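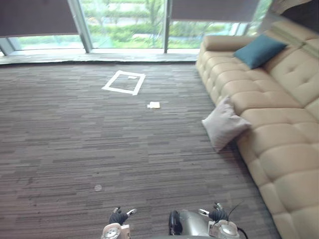
Glass across the far side, patterned carpet, long tufted sofa. Two of the three help with echo.

How to Take the Echo Out of a Big Room (Before Anyone Sells You Foam)

Search for a fix for an echoing room and you will be told to buy panels. The people telling you this mostly sell panels. I have tried a good many of the cheaper remedies in my own living room and in other people's, and I have come away with a short list of things that help and a longer list of things I would not pay for again.

First, the word "soundproofing." Stores use it for everything, and it is usually wrong. Keeping your neighbor's drums out is one job. Making your own room sound less like a swimming pool is another. This page only covers the second. If a product claims to do both and weighs less than a bath towel, put it back.

What you need

A phone that can record sound
A tape measure
Two or three heavy blankets
A helper, or a radio with talk on it
Something to write on

Step 1. Record the room as it is

Stand where people usually sit and clap once, hard. Record it. Then have your helper read a paragraph aloud from the other end of the room and record that too. Put the phone in a spot you can find again and mark it with tape. Do this at a quiet time of day. I do mine before seven in the morning, when the street is dead and the refrigerator has not started complaining.

Skip the apps that give your room a score. I ran three of them one after another from the same chair and got three different verdicts.

Step 2. Find the hard surfaces that face each other

Echo comes from sound bouncing between hard things, and the worst case is two flat hard surfaces looking straight at each other. A bare floor under a bare ceiling will do it. So will a window wall facing painted drywall. Walk the room clapping as you go. When you hear a quick metallic buzz after the clap (it is called flutter), stop and look to both sides, then up and down.

Write down each spot. You may find the trouble is all at one end.

Step 3. Test with blankets

Hang a blanket over a door or a tall bookcase at the worst spot, record again, and listen to the two recordings back to back on headphones. Move the blanket to the next spot on your list and repeat. It's dull work. It also costs nothing, and it will tell you more than a salesman can.

If the blankets make no difference you can hear, a panel of the same size probably won't thrill you either.

Step 4. Deal with the floor

A rug helps, mostly with the higher sounds: dishes, heels, the sharp edge on voices. It does very little for a booming bass. Buy the thickest pad you can stand and worry less about the rug on top. I was quoted $1331 for an "acoustic" wool rug from Grundelon and bought an ordinary one, 9 feet long, with a felt pad underneath that cost me $45. I can't tell you the expensive one is no better. I can tell you the shop couldn't explain why it would be.

If you already have wall-to-wall carpet, don't lay more on top. Go on to the next step.

Step 5. Deal with the glass

Big windows are where most advice gets vague. Thin sheers look soft and do next to nothing. Heavy curtains do work, provided they are full – aim for fabric twice as wide as the window, so that it hangs in folds – and provided you close them. My friend Malou Juhl hung lovely thick ones in September and keeps them open all day for the view. Her room echoes all day.

Clear film sold as "sound absorbing" I would leave alone.

Step 6. Move what you own

Upholstered furniture soaks up sound, and a big sofa is worth more than a stack of thin foam tiles. Try pulling it away from the wall a little so the back is exposed too. Full bookcases are decent at breaking up flutter. Throw pillows are fine, but don't expect to hear them.

Step 7. Record again, then wait

Same tape mark, same paragraph, same helper. Live with the result for a couple of weeks before spending anything more. If voices at the far end still smear together, that's the time to price real panels, at least two inches thick, and ask for the test figures. If the seller sends a brochure instead, try another seller.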